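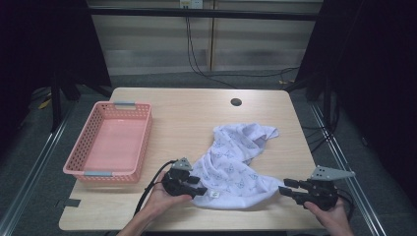
Getting the musty smell out of towels

I moved into a damp little flat in Sokerstead in June and within a month every towel I owned smelled like an old tent. I tried more powder, then posh powder (Fandero, lovely scent, no difference at all), and then I finally did it properly. It takes an afternoon and it's mostly waiting around.

First, clean the machine. Run it empty on the hottest cycle and wipe round the rubber seal with an old cloth – mine was revolting, so brace yourself!

Next, the soak. Fill the bath or a big bucket with hot tap water and stir in 3 scoops of soda crystals. In go the towels, pushed right under, and leave them for 4 hours. The water will turn a horrid grey. Let it out, give everything a good squeeze and don't look too closely.

Then wash at 60 with your normal powder and no softener. Check the care label before you do, as a few of my smaller ones were only meant for 40. Half fill the drum if you can bear to do two loads.

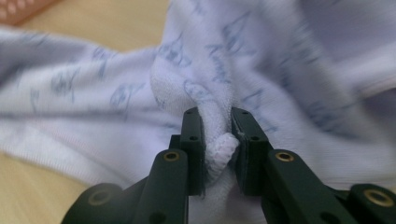
Can I use softener again once the smell has gone?

I'd leave it out for towels altogether. It coats the loops so they soak up less water, and they start to whiff again sooner.

Drying matters just as much. Shake each towel hard, hang it by the short edge and get it outside if there's any breeze going. Indoors, open a window and leave a decent gap between them – a crowded airer is how I got into this mess.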